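Gaver Home Services Staff News, August 2026
Tidying Work at Anville: Changes to Roles and Shifts
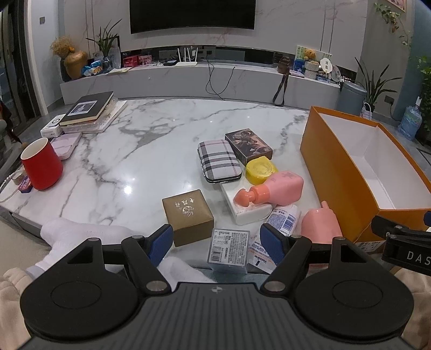

The household tidying program at our Anville site moves to its second stage this month, and the change affects every member of the home organizing team. Until now, organizers have sorted and put away clients' belongings entirely by hand. Under the new arrangement, part of each shift is spent working with hand-held grippers, and the recordings are used to prepare the robots that will take over routine clearing. A living room coffee table is typical of the work: a Vaseline tube, a pump bottle lying on its side across a white dish, a plaid glasses case and a stack of books all call for a different grip, and the organizer's judgment decides which one to use.

No positions will be removed as a result of the program. Of the 86 employees at Anville, 50 will complete gripper training, and seven will move into a new review role, checking recordings before they are passed to the engineering group at Sindia. Review staff will keep their present grade and hours.

Mehwish Rana, who leads the organizing team, reports that the first groups found the tool tiring on the wrist. Gripper sessions have therefore been limited to four hours per shift — the remaining time is given to regular client work. Small items such as jewelry will continue to be handled by hand until further notice.

Questions about shift patterns should be sent to Daniyal Afridi in the Anville office. Employees who prefer to remain on regular duties may say so in writing to their supervisor before training places are assigned.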